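Zu Besuch in der Korkmanufaktur Frade

Eigentlich wollten wir im Februar nur ein paar Tage im Alentejo wandern, aber dann erzählte uns die Wirtin beim Frühstück von der Korkmanufaktur Frade gleich hinter dem Ort, die einmal im Jahr ihre Türen öffnet, und damit war die Wanderung natürlich gestrichen! Um halb zehn standen wir schon am Tor, viel zu früh und ziemlich durchgefroren (wer glaubt, in Portugal sei es im Winter immer mild, der war noch nie im Februar dort).

Begrüßt hat uns Idalina Valente, die den Betrieb in dritter Generation führt und ein wunderbar weiches Deutsch spricht, gelernt in vielen Jahren bei einer Tante in Freiburg. Zuerst ging es auf den Hof, wo die Rindenplatten in hohen Stapeln liegen und erst einmal monatelang nichts tun als lagern. Es riecht dort nach Wald und ein bisschen nach Keller, ich mochte das sehr. 600 Platten liegen auf so einem Stapel, und jede wird vor dem Kochen noch einmal von Hand angeschaut.

In der Kochhalle war es herrlich warm, und wir blieben länger als nötig. Hélder Loureiro, der hier seit 22 Jahren die Kessel betreut, ließ uns ein gekochtes Stück biegen. Vorher war es hart und krumm, danach gab es nach wie festes Brot. Meine Frau hätte es am liebsten gleich eingesteckt. Nach der Kochhalle kamen das Schneiden und das Sortieren nach Güteklassen und zum Schluss, einmal über den Hof und die Treppe hinauf, noch der Rest des Hauses.

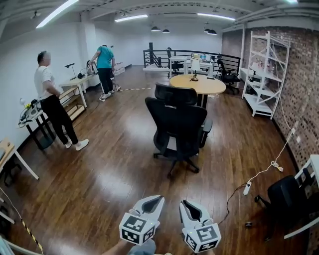

Wie oft kann man eine Korkeiche eigentlich schälen?

Alle neun Jahre, so schreibt es das Gesetz in Portugal vor, und die erste Ernte taugt noch nicht für Flaschenkorken. Dafür muss der Baum schon zum dritten Mal geschält werden, und bis dahin ist er gut vierzig Jahre alt. Wer heute pflanzt, pflanzt also für die Enkel.

Nach dem Rundgang gab es Suppe, Schafskäse und einen kräftigen Rotwein, alles an langen Tischen, und wir kamen mit einem Ehepaar aus Évora ins Gespräch, das schon zum vierten Mal da war. Im Laden habe ich dann zwei Untersetzer und einen Brotkorb gekauft, dazu eine Pinnwand, die nun wirklich nicht in den Koffer passte und im Handgepäck mitfliegen musste.

Der Eintritt kostet 2 Euro, Kinder zahlen nichts. Festes Schuhwerk ist ratsam, der Hof ist uneben, und geparkt wird am besten unten an der Kirche, von dort sind es 400 Meter zu Fuß.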